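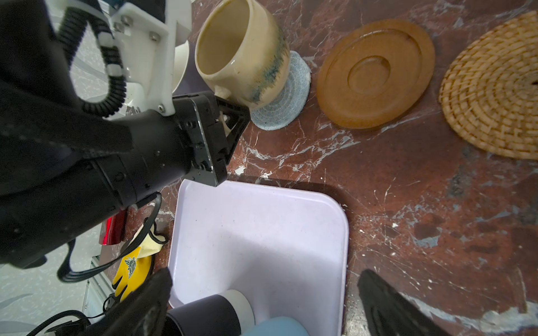
Mug by the handle, coaster still half underneath. Wrist camera view from the kitchen counter station at Gronora.

I went up to the Gronora open day in Gostmont expecting a slide show and a sandwich. I got three hours with my hands on the arms, and I missed my train for it (no regrets!).

Marwa Gaber runs the gripper bench there and had set up a marble counter as a test kitchen, with mugs, coasters, a rattan trivet and a little plastic tray. Visitors could drive whichever hand they liked. I started with the black gripper, the one with the angular plates and the small triangular linkage at the tip, and went straight for the cream mug with the blue-green glaze running down it. My first four tries were awful. I kept coming in too flat and pushing the mug along the counter. Then Marwa told me to quit watching the room monitor and use only the wrist view, and I got the handle on the next go. What a feeling!

The linkage is the part I liked best. The plates fold in around a handle, so you can be a bit sloppy about where you close. The suction hand from Samir, which I tried next, was faster on the flat saucer and hopeless on anything woven. It hissed at the trivet for a while and I gave up. The soft three-finger hand was gentle and slow, and I could never quite tell when it had hold of something.

Ilham Younis showed me the log from the previous round of tests: 1744 grasps, 233 of them drops, and most of the drops were mugs taken by the rim. They want 3000 before they settle on one hand for the Nudamport kitchen trial in January. I asked if they would publish the numbers by object as well as by hand, and she said yes, with the failed tries left in. Good.

A few things I scribbled down for our own shop:

The camera bracket is 3D printed and held on with hex screws. Ilham says a new one takes 40 minutes on their printer, and they have changed the angle more times than she can remember.

Leave slack in the camera cable. Theirs is coiled, and it still tugged once when I rolled the wrist too far.

The controller with the spring-loaded trigger beat the touch screen by a mile. I could feel how far closed I was without looking down.

I didn't get to the mobile base in the back hall, and the line for it was long all afternoon. Marwa says the next open day will have two of them running, and I have already asked for a morning slot.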